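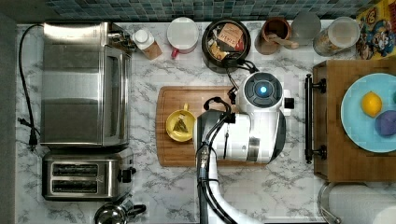
Chapter 16
Spot and forward exchange rates

16.1 Purpose of the chapter

Chapter 15 dealt with how a single currency is priced against goods. We now turn to the price of one currency in terms of another, and to contracts that fix that price for a later date. By the end of the chapter the reader should be able to read a two-way quotation, work out a forward rate from two interest rates, and state what a forward contract does and does not protect against. Option contracts are left to Chapter 20.

16.2 The two-way quotation

A dealer quotes two prices for each pair of currencies. The lower is the bid, at which the dealer buys the base currency. The higher is the offer, at which the dealer sells it. The gap between them is the spread. Spreads widen when few dealers are active or when a large piece of news is expected, as the dealer then runs more risk in holding a position.

Care is needed over which currency is the base. In a quotation for sterling against the dollar, sterling is the base and the price is given in dollars. A rise in the figure means that sterling has gained. In a quotation for the dollar against the yen, the dollar is the base, and a rise means that the yen has lost. Students who learn the rule from one pair often apply it wrongly to the other. 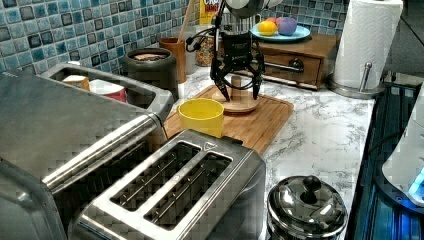

Wooden stand and yellow cup on a cutting board.

16.3 Settlement

A spot deal is agreed today and usually settled two working days later. A forward deal is agreed today and settled on any later date the parties choose, most often one, three or six months ahead. No principal changes hands when a forward is agreed, though the bank may ask for a deposit against default.

Consider Timmermans, an importer of kitchen goods based in Plomudport. In June it orders stock from a supplier abroad and must pay in dollars in 3 months. Its sales are all in sterling. If the dollar rises before payment falls due, the cost of the order rises with it, and the margin on goods already priced in the catalogue falls.

The firm has three courses open to it. It may wait and buy dollars at the spot rate when the invoice is due. It may buy dollars now and place them on deposit. It may buy them forward from its bank, Gulham.
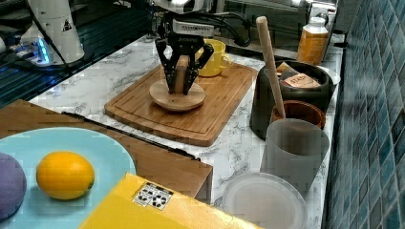

The second and third courses must cost nearly the same. If they did not, a dealer could borrow in one currency, lend in the other, cover the exchange forward and take a profit without risk. Trading of this kind moves the forward rate until the profit is gone. The result is known as covered interest parity, and it is derived in Section 16.4.

Note that the forward rate is not a forecast. It reflects the spot rate and the difference between two interest rates over the term of the contract. The currency with the higher interest rate stands at a forward discount, whatever dealers may think of its prospects.

Exercise 16.1 asks for the same comparison for Loltness, an exporter that will receive dollars in 30 days.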